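Parallel gripper for RAM sticks: Vulel or Dalisay?

slotwise
Tuesday 9:14 am
We pull parts from old desktop towers. The Vulel has been fine on drives but it lets memory tilt. Has anyone run both on the same arm?

Amalitz_bench
Yes. 200 picks each. The Dalisay tilted less. The Vulel closes faster.

torque_off
I wouldn't blame the gripper. Change the fingertips first. Mine went 151 picks on stock Vulel jaws with thin rubber pads.

slotwise
Pads made it worse here. They drag on the slot latches.

Amalitz_bench
Same with mine. I went to bare tips and dropped the closing force in the Dito controller. Tower on its side, stick held level by the edge:
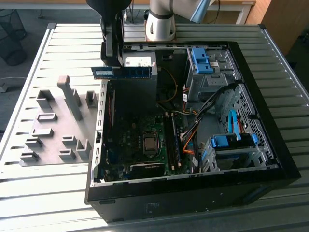
ditto_dito
What force did you settle on? Dito's default is too high for memory in my opinion.

Amalitz_bench
Half the default. I'll post the settings file tonight.

torque_off
Still say pads, but thinner ones.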